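Zistville Lake Boat Tours: Frequently Asked Questions

Booking and tickets

How far ahead do I need to book?
Tours can be booked up to two months ahead through the booking page or at the pier office. Morning departures in high season usually sell out first. Unsold seats are released at the pier 32 minutes before departure and are sold in order of arrival.

Can I change the date of my ticket?
Yes. One change is free if it is made before noon on the day before your tour. Later changes are treated as a cancellation and a new booking. Group bookings must be changed by phone.

Is the lodge open to day visitors?
The Okafor Lodge, next to the pier, is open to anyone holding a same-day tour ticket. The cafe, lockers and games room are on the ground floor. The upper floors are for overnight guests only. Table tennis is free to ticket holders, and bats and balls are kept at the front desk. 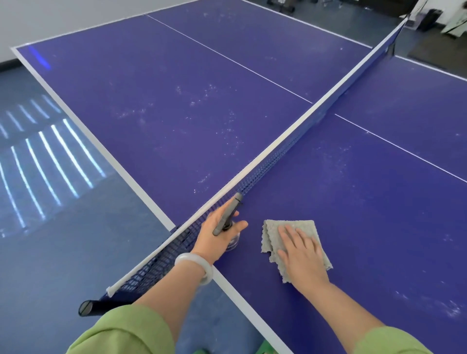 The tour

Which boats are used?
Two boats run the route. The Dekia is the larger, with a covered lower deck and an open upper deck. The Runder is an open boat with bench seating and is used for the early departure and for the island landing. The boat is listed on your ticket, but it may be changed without notice if water levels require it.

What does the route cover?
Both boats leave from the main pier, follow the north shore past the old quarry landing, and turn at the head of the lake below the falls. The return leg runs along the south shore. The Runder also stops at Chapel Island, where passengers may go ashore to see the ruins. The Dekia does not land, as it draws too much water for the island jetty.

How old are the ruins on Chapel Island?
The earliest written record of the chapel is dated 1064. The standing walls are later and were rebuilt at least once. The path from the jetty to the chapel is 600 yards long, unpaved, and steep near the top. Please do not climb on the walls or move loose stones.

Can I see the falls in dry weather?
The falls run all year, but the flow drops sharply in late summer. The strongest flow is normally in March, after snowmelt. The boats do not go closer than the marker buoys in any season.

Is there a guide on board?
Every departure has a guide. Adebayo Okoro leads the island landing tour and can answer questions on the chapel and the lake's fishing history. Commentary is in English — printed notes in other languages can be borrowed at the pier office and should be returned after the tour.

Weather and cancellations

What happens if it rains?
Tours run in rain. They are canceled for high wind, lightning or fog. The decision is made by the skipper, and ticket holders are notified by text message. You may choose a full refund or a new date. If a tour is cut short after departure, half the fare is refunded. Passengers waiting for a delayed departure may use the lodge, and the desk will call each boat by name when boarding begins.

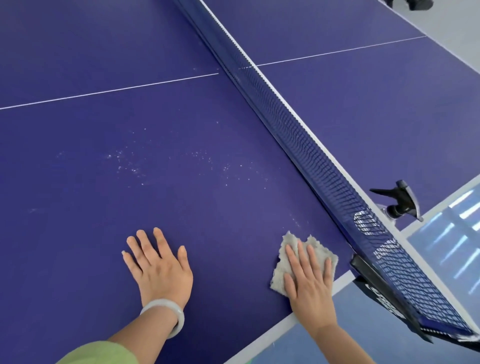
Boarding closes five minutes after the call. Tickets are not refunded if you miss it, though the desk can move you to a later boat with free seats.

Access and practical matters

Can I bring a wheelchair or stroller?
The Dekia has a ramp and space for two wheelchairs on the lower deck. Folding strollers are accepted on both boats. The Runder has steps and cannot take wheelchairs.

Are dogs allowed?
Dogs on a leash are allowed on the Dekia. They are not allowed on Chapel Island, where sheep graze all year.

Where do I park?
Use the gravel lot behind the lodge. Parking is free with a tour ticket. The pier road is kept clear for boat trailers, and cars left there will be towed.

Page last updated February 2, 2020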